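Banodel brings its stacking bowls to the kitchen table this January

FOR IMMEDIATE RELEASE

SKISSTON, January -- I've been selling bowls for most of my adult life, and I still get excited when a new one comes out of the box. So forgive me if this doesn't sound like the press releases you usually get. My name is Helmi Rautiainen, I run Banodel, a small tableware company with a shop on the ground floor and an office upstairs that is mostly cardboard, and this month we're putting out our new line of everyday bowls. It's called Kuruc, and I've been eating out of it every day since last spring.

Kuruc is a dark bowl with a white inside. I know, I know, plenty of people make a two-tone bowl! But I've wanted to do this one for years, and I'm picky about where the two colors meet. Ours has a thin black line right at the rim, so the white stops cleanly and the dark takes over. The outside is charcoal black with fine upright ribs, which gives your fingers something to hold when you're carrying soup from the stove to the couch (don't pretend you eat at the table every night, I certainly don't).

The inside is smooth and glossy all the way down. We tried a matte glaze first and I loved how it looked, and then I ate a bowl of yogurt with a metal spoon and the sound went straight through my teeth. That was the end of the matte glaze.

The line starts with two sizes. The large one is deep, the kind you want for noodles, for salad, for popcorn when there are two of you and neither wants to share a small bowl. The small one is for cereal, rice, ice cream, or the olives you put out when someone drops by at 7 p.m. and you haven't started dinner. We're also selling a pair of the large ones together, because when we let friends try them out, nearly all of them came back and asked for a second.

About the stacking, which took us longer than anything else. Most of us don't have big kitchens. Mine has one good cupboard, and the shelf in it is lower than I'd like. I wanted bowls that sit down into each other far enough to save some room but not so far that you end up at the sink with one bowl in each hand, twisting and swearing. We changed the slope of the wall a few times before I was happy. Now the top bowl settles in and you see the rim of the one underneath as a dark band, and it lifts out again without a fight. 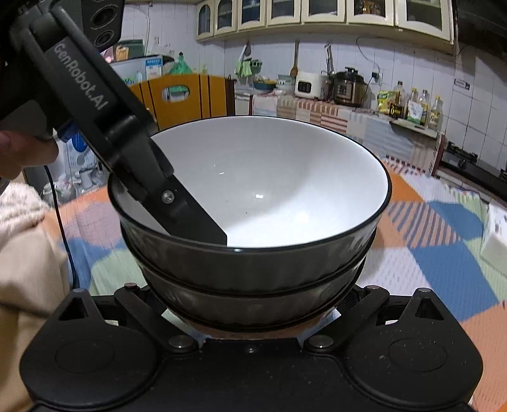 The other thing I kept asking for was a bowl you could leave out. My mother had a stack on the counter by the bread box all through my childhood, and it never went back in the cupboard except when company was coming. Everybody just took the top one. I do the same now -- two or three Kuruc bowls on a round mat near the kettle, and they look good enough there that I've stopped putting them away at all. If you have open shelves, even better. The ribs catch the light from the window in the morning and I've been known to stand there with my coffee and look at them, which my family finds very funny.

A few people have asked me about the dark outside and whether it shows marks. A little, yes. If you handle them with flour on your hands you'll see it, and you'll want to wipe between the ribs with a soft cloth now and then. The white inside is the easy part. Tomato sauce, turmeric, beets, I've put all of them in there and left them longer than I should have, and a normal wash took care of it. They go in the dishwasher. I'd put them on the top rack if you have the room, but I've done it the other way plenty of times when I was tired.

They go in the microwave too, with the usual warning that the rim gets hot before the middle of the soup does. Use a towel. I have a drawer full of them and still grab the bowl with my bare hands about once a week.

Our bowls are glazed and fired by Bendari, the workshop we've been with from the start. They're patient people. I sent back the first rim samples more than once with notes written all over the box, and they never complained, at least not to me. The first batch is 459 bowls, which is a lot for us and not very many for anybody else, so if you want the large pair I'd come early in the month. A second batch is already on the schedule for spring and we'll take names for it at the counter.

On price: the small bowl is $21 and the large one is $24. I went back and forth on that for ages. I wanted the gap to be small enough that you'd pick the size you need and not the size that seems like the better deal. You can buy a single bowl, too. We won't make you take a set of six. If one breaks, come in and get one more, and it'll match the rest of your stack.

You can see and hold all of it at our shop in Skistton during the whole month of January. Please do pick them up! I really mean that. I grew up being told not to touch things in shops and I don't run mine that way. We'll have a table set up near the front with stacks in both sizes, and there will be soup on the stove in the back from late morning until it runs out. Bring your own spoon if you're particular about spoons.

Stores that want to carry Kuruc can ask us for a sample pair and a price sheet. We send samples out in a plain box with paper between the bowls, and we'd like the box back if you can manage it. Writers and editors who want to borrow bowls for a story or a photo shoot are welcome to do the same, just give us a few days' notice so I can make sure there are some left on the shelf.

About Banodel

Banodel makes and sells tableware for everyday use from its shop in Skistton. The company is owned and run by Helmi Rautiainen.

Press contact: Helmi Rautiainen, Banodel, Skistton. Ask for me at the shop, and if I'm upstairs someone will shout.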